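Gear > Training Aids > Reviews

Vukberg Rebound Net: One Season In

The Vukberg is a cricket rebound net aimed at club players who want to practice close catching without a partner. I bought mine in April and have used it most Saturday mornings, usually for 30 minutes before nets.

Setup is simple. The legs fold out and the net hooks on with elastic loops. The first time took me a while, as the loops all look the same and the top ones are shorter. After that it was quick. It weighs little enough to carry in one hand, but on a windy ground you need the pegs.
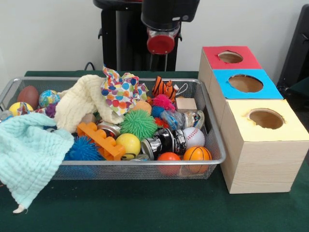
Rebound quality is good with a real ball and poor with anything light. Thrown from slip distance, a leather ball comes back fast and at an angle you can't always guess. The net is nylon and has some give, so don't expect it to behave like the fine metal mesh of a storage basket. Soft balls mostly drop short, and for younger kids I would buy the smaller Bikar instead.

The angle lock is the weak point. It has 3 positions, and the steepest one slips after a run of hard throws. The Tamayo I had before held its angle better, though its net tore at the corner in the second year.

No bag is included. The Clundanau bag fits if you take the pegs out first.

Good for slip and gully practice, less so for high catches. I'd buy it again at a sale price.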